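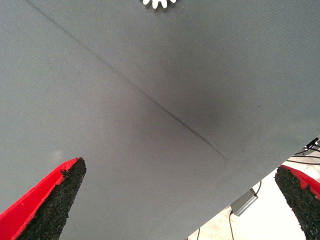

本页最后更新：11月

分类：赛道设备 > 维修区用品 > 地面防护

本网站使用Cookie以维持基本功能并统计访问情况。继续浏览即视为同意。

Haslinger维修区拼接地垫 Musonero系列

Musonero系列地垫供房车赛、耐力赛及单一品牌赛事的参赛车队在维修间内铺设使用，适用于车辆举升、轮胎更换、制动系统检修及赛后拆检等作业。产品由Haslinger赛车设备部设计，在Pisberg工厂生产，经Milport仓库统一发货。

规格
单片边长：55厘米
包装：每箱70片，附直边条与转角条
单点承载：2000千克
颜色：石墨黑、信号红
连接方式：四边燕尾扣，无需胶粘

铺设与拆收
铺设前应清扫地面，去除碎石、胶粒及油污。请自维修间后墙开始，向维修通道方向逐排拼接，最后安装边条。地垫不得越过维修间门线，具体界线以赛事组织方的补充规则为准。拆收时由边条一侧逐片提起，按原方向叠放装箱。

使用限制
本产品不适用于加油区域。气动千斤顶的支脚应完全落在单片地垫之内，不得跨压接缝。焊接及打磨作业前，须在作业点加铺防火毯。制动液溅落后应立即用清水冲洗，长时间接触可能造成表面变色，此类变色不在质量保证范围内。

订购
标准颜色现货供应。印制车队标识或赞助商标识的订单，起订量为200片，须提交矢量文件，经客户书面确认样稿后排产。赛季开始前订单集中，建议各车队尽早提交需求。赛道运营单位及赛事组织方可申请框架供货协议，条款另行商定。

配件
边条、转角条及运输箱均可单独订购。旧款地垫的扣型与Musonero系列不同，不能混拼；如需补购旧款，请在询价单中注明原订单编号。

询价及技术咨询请联系车队供应业务负责人Aurelia Aigner，并注明参赛组别、维修间尺寸及交货地点。赛道现场交货须提前与Milport仓库确认卸货时段。

打印本页 | 通过电子邮件发送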